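Balanza electrónica de cocina

La balanza electrónica de cocina (también báscula, peso o «el peso», que es como la llamaba mi abuela aunque el suyo era de platillos) es un aparato de sobremesa que mide la masa de los alimentos y la enseña en una pantalla. Llevo años escribiendo las entradas de menaje de esta enciclopedia casera y esta es la que más cariño me pide, así que aviso: me enrollo.

Nombre

En España, en la conversación de diario, casi todo el mundo dice «peso» o «báscula». Los puristas reservan «balanza» para el instrumento que compara dos masas y prefieren «báscula» para el resto, pero en las cocinas esa batalla está perdida desde hace mucho. Yo uso las dos palabras sin remordimientos. Ainhoa Villalobos, que revisa mis borradores, me tacha una de cada dos veces la que no toca, y cada vez es una distinta.

Cómo funciona

Debajo de la plataforma hay una célula de carga, una piececita de metal que se deforma muy poco al recibir peso. Pegadas a ella van unas galgas extensométricas cuya resistencia eléctrica cambia con esa deformación. Un circuito lee el cambio, lo convierte en gramos y lo manda a la pantalla. ¡Y ya está! En los platillos de toda la vida veías el fiel moverse y discutías si estaba en el centro; con la electrónica se discute menos, aunque se discute.

Como lo que el aparato nota en realidad es una fuerza, todo lo que empuje o tire de la plataforma cuenta: un cable apoyado, el borde de una fuente que roza la pared, el trapo que se ha quedado debajo del bol. De ahí vienen la mitad de las consultas que recibo.
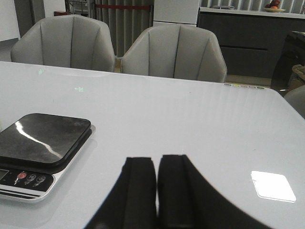
La plataforma es la parte que más trabaja y la que más se ensucia. Las hay de cristal, de acero y de plástico, redondas y cuadradas, con reborde o sin él. A mí me gustan las cuadradas de esquinas redondeadas, porque el bol se centra a ojo sin pensar. Lo malo de las negras y brillantes es que delatan cualquier mancha en cuanto les da la luz de refilón, y la del ejemplar que ilustra esta entrada las luce sin ningún pudor. Un paño apenas húmedo y otro seco detrás bastan. Nada de estropajo, por favor, y nada de ponerla debajo del grifo (lo he visto hacer, con el resultado que os imagináis).

Mandos y pantalla

Los modelos sencillos se apañan con dos o tres botones. Suele haber uno de encendido, otro de tara y, si hay un tercero, cambia las unidades. La colocación varía según el fabricante y los dibujitos de los botones son un idioma aparte, de modo que conviene guardar las instrucciones el primer día. La tara es el gran invento: pones el recipiente vacío, pulsas, la pantalla vuelve a cero y a partir de ahí solo cuenta lo que eches dentro. Para un bizcocho se puede usar un único bol y tarar entre ingrediente e ingrediente, y luego friegas una cosa en vez de seis.

Muchas balanzas se apagan solas para ahorrar pila. Vira Bilyk, que da clases de panadería en Siscombe, recomienda pesar primero lo que se echa despacio, la harina por ejemplo, y dejar para el final lo que se pone de golpe. Yo hago justo lo contrario y me va bien, pero ella hace mejor pan.

Dónde ponerla

Superficie plana, firme y horizontal. Una mesa lisa sirve de maravilla; un mantel grueso o una tabla que cojea, no. También ayuda que el recipiente que vais a pesar quede a mano, al lado, para no cruzar la cocina con él goteando.
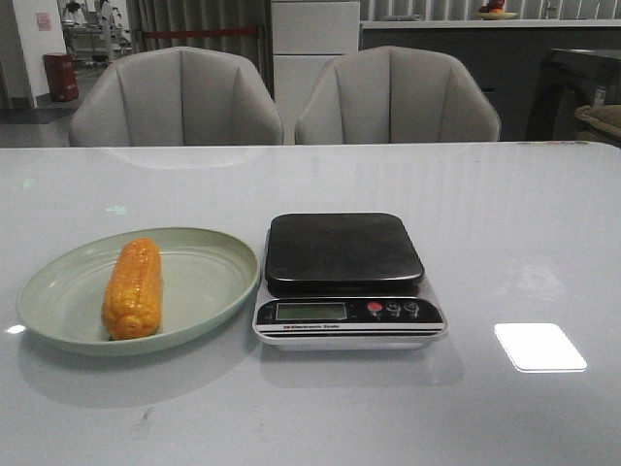 Balanza electrónica de tres botones, el primero de ellos rojo, junto a un plato verde salvia con una mazorca.

Las piezas alargadas tienen su truco. Una mazorca, un calabacín o una barra de pan asoman por los lados de la plataforma y, si tocan la mesa, la lectura sale corta. Se ponen cruzadas y bien centradas o, más cómodo todavía, sobre un plato previamente tarado.

Capacidad y precisión

Antes de comprar hay que mirar dos cifras: el máximo que admite y el escalón más pequeño que distingue. Didier Charpentier, pastelero y amigo de esta página, tiene una grande para masas que llega a 12 kilos y otra chiquitita de 800 gramos para levaduras y especias. En una casa normal con una basta. La mía admite 2.000 gramos y solo se me queda pequeña en agosto, cuando toca hacer mermelada.
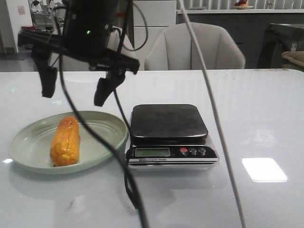
Plato y balanza separados por un palmo escaso de mesa: comodidad para pasar la pieza de uno a otra.

Cuidados

Quitadle la pila si no la vais a usar en una temporada. No guardéis nada encima, porque la célula de carga sufre con el peso continuo. Y para comprobar si sigue fina, poned un litro de agua medido con una buena jarra: debería rondar el kilo, descontado el recipiente.

Véase también: jarra medidora, tara, romana, cucharas dosificadoras.

Última revisión: 30 de junio, con correcciones de Ainhoa Villalobos y Ayuba Dankwa.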